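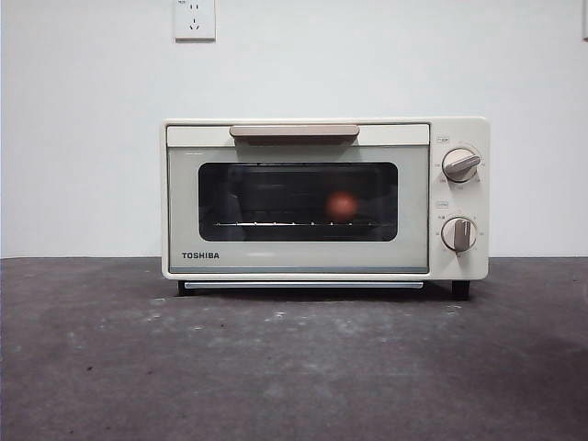
## 4. Setting up the break room booking panel

The Jaltimier panel lets staff reserve the break room and shows its status on the door display. Complete Section 3 (wall mounting) before you start.

You will need:

- the panel and its power adapter
- the 11-digit setup code printed on the card in the box
- the name and password of your building's wireless network

### 4.1 Connecting the panel

1. Plug the adapter into the wall outlet, then into the port on the bottom of the panel. The light turns amber.
2. Wait for the language screen and choose your language.
3. Select your network and enter the password. Capital letters matter.
4. Enter the setup code. Leave out the dashes.
5. Press **Confirm**. The light turns green when the panel has joined the Joltham booking service.

> **Caution:** Do not unplug the panel while the light is flashing. If power is lost during an update, hold the side button until the language screen comes back, and start again from step 2.

If the light stays amber, check the password first. Error 107 means the code has already been used on another panel. Ask for a new one; the old code cannot be released from the panel itself.

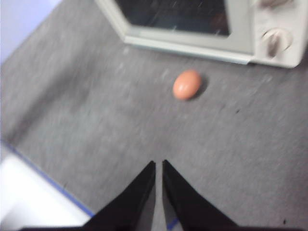 *Nerirberg Office, Facilities Support*

### 4.2 Naming the room and setting hours

1. Open **Settings > Room**.
2. Type the room name as it should appear on the door. Long names wrap to a second line.
3. Under **Hours**, set the opening and closing times. Bookings outside these hours are refused.
4. Set **Longest booking** to 2 hours.
5. Press **Save**.

**Note:** Changing the hours does not cancel bookings already made. Remove those one at a time from the calendar page.

### 4.3 Adding a repeat booking

Use a repeat booking for anything that happens every week, such as the Thursday cleaning.

1. Touch the start time on the calendar.
2. Choose **Repeat > Weekly**.
3. Enter a title and a contact extension.
4. Press **Save**. Repeat bookings show in blue.

A repeat booking that overlaps an existing one is saved with that week skipped. The skipped weeks are listed under **Conflicts**.

### 4.4 Cleaning the screen

Press **Lock screen** before wiping. Use a dry, soft cloth. Do not spray cleaner onto the panel.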